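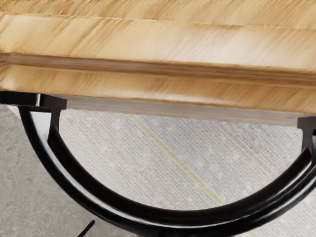 Minimum spend on a back room: does the deposit count toward it?

Posted by Natália Guerreiro, Dec 25, 2018

I booked the back room at Trorkik for my brother's leaving party. They don't charge a room fee but there is a minimum spend of $900 for the evening, food and drinks together. I paid a deposit when I booked and signed a one-page agreement.

The party was fine. People came late, a lot of them had already eaten, and several were driving, so the final tab was $536 before tip. The manager now says I owe the difference up to the minimum, and that the deposit is separate and covers "cleaning and holding the date." The agreement says the deposit "will be applied to the final bill." It doesn't mention cleaning anywhere. It also says nothing on whether tax and tip count toward the minimum.

Some guests started out at the front bar before the room was opened to us, which was twenty minutes after our start time. They paid for those drinks themselves with cards. I asked if those could be counted and was told no, the front bar is on a different register.

Do I have to pay the whole difference? I don't mind paying what I agreed to. I would like to go back there, it is the only decent place within walking distance of my apartment.

SkenikLane

Short version, read the agreement and pay what it says. If it says the minimum is 900 then it's 900. Bars turn down other bookings for that room so they are not going to let you off. Next time pick a place with a flat fee. I had a birthday at Brandão and paid for the room up front and that was that, although the food was not great and they have since changed the menu so I can't tell you what it is like now.

pustaver_regular

I managed a bar and restaurant for six years (not Trorkik) and booked a lot of these parties. There are three separate things in your post and I would keep them separate when you write to them.

First, the shortfall. You agreed to the minimum, so you most likely owe it. Places usually put it on the bill as a room charge. Ask for an itemized bill that shows it on its own line. Some places will let you take the shortfall as a gift card or as bottles of wine to take home, depending on the license. It costs nothing to ask, and I said yes to this more often than I said no. 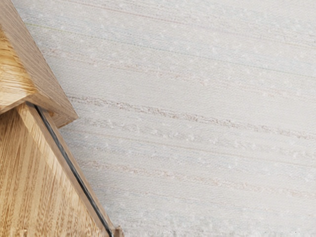 Pale wood with darker grain, against an off-white surface.

Second, the deposit. If the paper you signed says it is applied to the final bill, then it comes off the final bill, including the shortfall. A cleaning charge has to be in the agreement or they can't simply add it later. Send them a photo of that sentence and ask them to confirm the new total in writing. Email is better than phone for this.

Third, the late start. If the agreement gives a start time and they opened the room twenty minutes after it, that is a fair reason to ask for something back. Your guests' card receipts will show the times. The different register is their problem, we moved checks between registers every night. I once had a group that came to $773 on paper, and it went over the minimum once we added what they had bought at the front while waiting for the room.

Tip almost never counts toward a minimum. Tax varies. If the agreement is silent, ask how they normally do it before you argue the point.

Be polite and ask for the owner or the events person by name. The shift manager often can't change a bill even when they agree with you.

Natália Guerreiro

Thank you both. I have sent an email with the photo of the agreement and two of the front bar receipts, and asked about the gift card. A third guest is still looking for hers.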